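# Is it worth paying to have an old tower "refurbished"?

I've got an old desktop tower and I'm wondering how much of it is worth keeping.
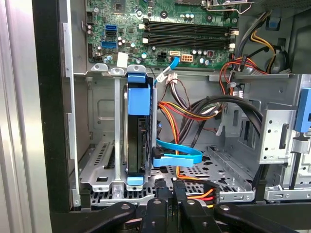
Boltdale quoted me £89 for a "full health refurb", parts extra. The memory slots are empty, so I'd need RAM whatever happens. Does £89 buy anything I couldn't do with a screwdriver and a free evening? I have my doubts.

**Answer 1** (Dimas Goh)

Ask them for a written list of what they do. In my experience a "health refurb" is a can of air and a reinstall. Get the model number off the board, buy one matching stick second-hand and see if it boots before spending anything else. If it does, run a disk check on the hard drive. I wouldn't trust an old one with photos, whatever the check says.

**Answer 2**

just bin it, get a laptop

**Answer 3**

Wouldn't bin it yet. I'm not convinced by Boltdale either, they wanted £79 off me to fit a drive. Those blue plastic bits on the drive are the carrier, so don't force them. Unplug at the wall first.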